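Why Do Bowls Stack?

Put one ball on top of another ball and let go. Now go and fetch the ball from under the couch.

Balls are terrible at stacking. Bricks are better, but a pile of bricks gets tall in a hurry. Bowls have a sneakier trick, and it is called nesting.

The secret is the slope

A bowl is wide at the top and narrow at the bottom. The narrow bottom of one bowl fits down inside the wide top of another. Most of the second bowl disappears into space that was only holding air, and air doesn't complain about being moved.

Two nested bowls are barely taller than one. All you add is a thin band of rim. 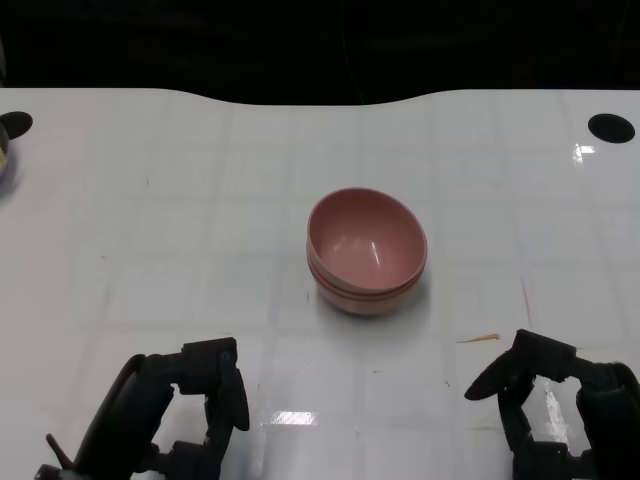
Why they sometimes get stuck

If the sides are very steep, the bowls touch all the way around and grip each other. Plastic cups are famous for this. Pull hard and you may get both cups, plus whatever your elbow hits -- usually the milk.

Potters know about this problem. Many bowls have a small ring on the bottom called a foot. It can rest on the bowl below before the sides jam together.

Who else nests?

Shopping carts do, and so do paper cones, buckets and hats. Teapots don't, because of the spout and the handle and their general attitude.

Try it yourself

Find 3 bowls that match. Measure one with a ruler, from the table to the rim. Stack all of them and measure again. How much height did each extra bowl add? Now try it with 3 mugs, and ask a grown-up first if they are the good mugs.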